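Bench Notes: the two-armed table setter, month four

Flastari Shared Workshop newsletter, 15/01/2024

Regular readers will remember that in October the back bench was promised a robot that could set a table for breakfast by the holidays. The holidays came and went. Breakfast was set by hand, as it has been in Lelamstead for as long as anyone can recall, and the robot spent the week under a bedsheet.

The good news is that both arms now work on the same day. For most of the fall they took turns. The left one would home itself nicely while the right one sulked with an encoder error, and then they'd swap. We blamed the firmware, then the power supply, then each other. The culprit was a single crimp on a connector that every one of us had looked at and pronounced fine. If you're the person who crimped it, you know who you are, and so does the rest of the Tuesday group.

Since then we've rerouted the purple cable on both sides and clipped it down along the forearms. It used to hang in a big friendly loop that snagged on anything with a handle, and a surprising amount of what goes on a table has a handle. We bought a bag of 50 clips and have 2 left, so please stop borrowing them for your bike lights.

The control software is still Gezer, our homegrown pile of Python, now on its third rewrite. Gezer plans one arm at a time and then checks whether the two plans would run into each other. When they would, it makes the left arm wait. Why always the left? It was the first line somebody typed, and it has the force of law now. The planner takes 40 seconds to think over a busy counter, during which the whole rig stands there looking like it has forgotten why it came into the kitchen.

We've also moved on from foam blocks. The arms got very good at foam blocks, and the minute we gave them real tableware they behaved as if they'd been raised in a barn. So the practice counter now gets a plate, a fork, a knife, mugs, a paper cup and whatever else was in the cupboard, and we try to leave it a bit messy.
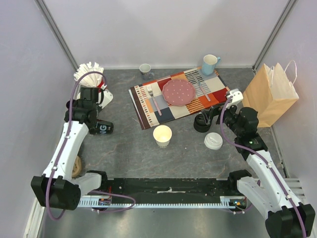

One member wrote in after the last issue to ask why we need two arms at all, given that most people eat breakfast perfectly well half asleep and one-handed. The same letter suggested we spend the money on a decent dust collector for the table saw, and offered to chip in 110 dollars toward it if the robot people would match.

The robot people have talked it over and will match. They'd like it noted that two arms are for holding a thing while you take its lid off, a job that has beaten every one-armed build we've tried, including Meder, which some of you will remember chasing a jam jar off the end of the bench. Meder is in the parts cage now. Help yourself to the motors but leave the base plate, we want it for the drill press.

Still to do before we let anyone's relatives watch: softer fingertips (the current ones treat a paper cup like an enemy), a proper emergency stop on the front of the bench where a person can reach it, and some way of picking up a knife that doesn't make everybody take a step back. The fork is going better. It arrives on the correct side of the plate most of the time, and when it doesn't, it arrives with great confidence.

If you'd like to help, the back bench meets Tuesday evenings from seven until the heating goes off. No experience needed, though small hands are handy for the elbow joints. Bring old mugs. We go through them.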